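**Skolano shared floor, April catch-up: bags, cables, coats**

Started a bit after 6. Notes by Killian Marchal, typed as we went, fix what you like.

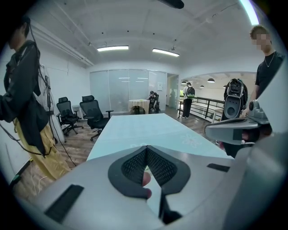 Present: Killian, Priya, Tomasz, Dee, Anouk from the Buzatu side (left early). Apologies: Marcus.

**1. Last time's notes**

Agreed as they were. One correction from Dee: the low shelf by the door was for shoes, never for lunch boxes. Noted.

**2. Bags on the floor**

Still the main moan. Backpacks end up wherever people happen to stop, mostly in the walkway, then somebody goes round with a tray of mugs. Tomasz tripped on a strap on Friday, fine, coffee not fine.

Long discusion about hooks. We have 10 on the wall now. The list on the door has 26 people on it, though never all in at once. Priya wants a second row lower down for bags only, coats stay on top. Dee thinks the plaster won't hold a loaded bag and would rather have open cubbies. Anouk: Buzatu has cubbies on their floor, they fill up with old sweaters in a month and then the bags go back on the floor anyway.

Tomasz showed the Flaller page on his phone, a freestanding rail with a bench under it. No drilling. Dee liked it. Priya thinks it's ugly but would live with it. Width not given on the page, so someone has to ring them.

For now: keep bags on your back or on a hook. Loop loose straps up. If you take the bag off to work, it goes under your own table, straps tucked in.

- Killian to ring Flaller re width and whether the bench holds an adult
- Tomasz to measure the wall between the door and the radiator
- Dee to knock on the plaster and report back

**3. Cables**

The drawer won't shut. Dee emptied it Tuesday lunchtime, got maybe halfway. Lots of black ones, all look the same, nobody will admit to any. Also two dead chargers, a bike lock, a spoon.

Talked about how to coil. Tomasz does over-under, rest of us wrap round the elbow, which he says kills them. He'll do a quick demo for anyone who wants it. Short discussion on tape versus velcro ties. Tape leaves goo. Velcro then. Priya can get a roll from Drandanix with her next order.

Colored tag at the plug end, one color per table:

- window table: yellow
- long table: blue
- corner by the sink: red
- shared: white

Anything without a tag by the end of the month goes in the box under the stairs. Anouk asked whether Buzatu people can take from the box. Yes, help yourselves.

Dangling ones: if you're walking across the room with a cable over your shoulder, gather up the ends first. Same for carrying them down the stairs, esp. the steep bit.

- Priya: velcro + tags
- Dee: finish the drawer
- Tomasz: coiling demo, before the next meeting if poss.

**4. Coats and lost property**

Pile on the chair by the printer is now its own piece of furniture. Contents as read out by Dee: a green scarf, one glove, umbrella with a broken rib, a fleece that might be Marcus's, a child's hat (?). Claim by Friday or it goes to the thrift store.

Heating question came up again. Corner by the sink is cold, window table roasts after lunch, so everybody is putting layers on and off and leaving them places. Anouk will ask the landlord to bleed the radiators, same landlord as theirs. No promises.

**5. Money**

60 left in the floor kitty. Velcro and tags come out of that. Rail doesn't, if we go for it we split it. Priya asked if the kitty still pays for oat milk. It does. Tomasz would like it recorded that he doesn't drink oat milk. Recorded.

**6. AOB**

- Door sticks again. Lift and push, don't kick.
- Mugs: bring them back from your table at the end of the day.
- Someone moved the recycling bin behind the door. Please move it back to the sink.
- Key for the stair cupboard is on the nail inside the fuse box, not on top of it.
- Marcus to take notes next time (in his absence, sorry Marcus).

Next meeting in May, same time, Killian to send round a day once Flaller get back to him. Anouk can't do Wednesdays.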